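Search this site Enter keywords Go

June
By Augustina Appiah

The shortlist for the Lovberg Prize came out on Sunday at an hour when only novelists and bakers are awake, and by breakfast Hauke Strobel had been congratulated by 50 people, two of whom had read the book.

The book is Traltley, a history of a seaside lending library and the man who robbed it, one volume at a time, for most of his adult life. Strobel spent years on it. His first publisher wanted more murder. There is no murder in Traltley, although a curate is badly bitten.

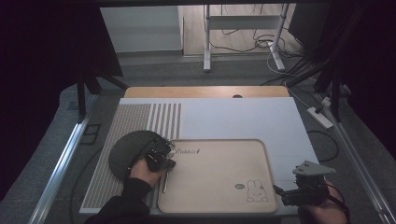

Kashyap, the small press that finally took it on, printed 3000 copies and braced itself. "We had a plan for what to do with the leftovers," says Kwaku Quaye, his editor. "It involved a barn."

The barn has been stood down. Strobel is now asked to festivals, where he is put on panels about true crime beside people who have met actual poisoners. He finds this restful. They get all the questions.

He is already 3 chapters into the next one, on a forged atlas, and won't discuss it — except at lunch, at length, with maps drawn on the napkin. I have the napkin. I can't make head or tail of it.

Traltley is out now in paperback, with the curate restored to the index.

Related
Kwabena Opoku on reviewing your friends
Pidusmont: the novel that ate its author
Fuseini Essien picks his summer reading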